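From: Cyprian Baran
To: suturing-practice list
Date: September 26, 2026
Subject: Re: Thread length for the horizontal cut

Shufen Kong wrote:
> I have tried the running stitch on the tissue pad again and my thread
> makes loops everywhere. Do you cut it shorter than the handout says?
> And how far do you pull before the next bite?

Dear Shufen,

Thank you for your question. In July I had the same trouble. The handout from Adstead gives 27 cm, but for a short cut I find this too much. I now start with less, and I pull the thread through completely before I take the next bite. Raymonde advised me also to keep the loose part on the far side of the wound, so that the jaws do not catch it.
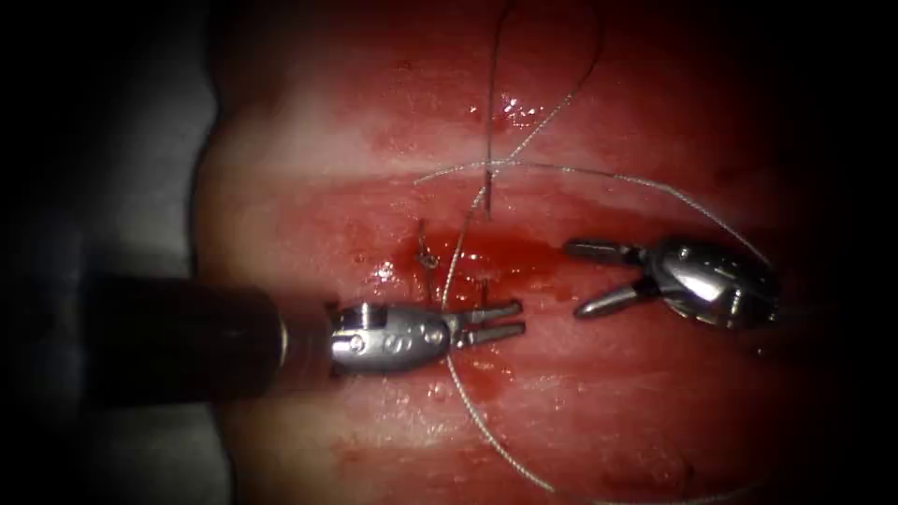 Horizontal incision with stitches, thread lying across the tissue.

Please look how near the left tips are to the lower stitches. At this point I would lift the thread away first and only then grasp it.

If somebody has a better method, I will be glad to read it. Kirsten, do you still have the nine spare pads?

With kind regards,
Cyprian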